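Kerbridge Hall Kitchen and Storeroom
Walk-round checklist, January, with comments

Done on Sunday before the lunch club came in, so everything was seen cold and quiet, which I always think is the fairest way to see a kitchen. Items are marked OK, FIX or WATCH, and I have let myself ramble where I thought it would help the next person.

1. Back door and step. OK. Opens fully, closes by itself. The new grip strip is holding up beautifully, even at the corner where everyone drags the cart.

2. Fire blanket by the range. OK. Tapes hang free. Please do keep the oven mitts off that hook, dear friends. I moved them again.

3. Extinguisher, pantry side. WATCH. Needle in the green, pin in place, but the tag is getting hard to read and I'd like a fresh one from Dratside when they come to do the alarms.

4. Range hood filters. FIX. Greasy to the touch on the left one. They need a proper soak overnight, and a wipe with a paper towel won't do it.

5. Refrigerator. OK. Log sheet filled in every day but one. Door seal good all the way round (I did the dollar bill test and felt very professional).

6. Hot water at the hand sink. WATCH. Slow to come through. I ran it for 100 seconds before it was comfortable, and small children won't wait that long.

7. Cleaning supplies. FIX. Powders and liquids are sharing a shelf with the flour again. They should live in the low cupboard with the latch, in the packaging they came in, with the label facing out so you can read what it is before you scoop it. Deliveries get checked off and put away the same day.
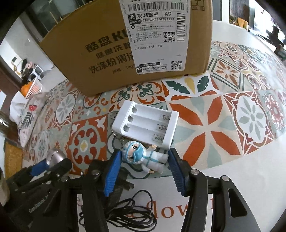 Eze wrote beside this item that the latch on the low cupboard sticks so badly in damp weather that people give up and use the flour shelf, and could we please see to the latch before scolding anybody. A very fair point, and I have moved the latch to the top of the repair list.

8. Storeroom shelving. OK. Bolted to the wall at both ends. The top shelf is for light things only: paper plates, the bunting, the big colander. The 600 napkins from Grikum can stay where they are.

9. Floor by the dishwasher. FIX. One tile lifts at the corner. Tape is on it for now, and I have put a chair over it, so please leave the chair.

10. First aid box. WATCH. Plenty of bandages, no burn gel. Eyewash is good until summer.

Next walk-round when the tile is done.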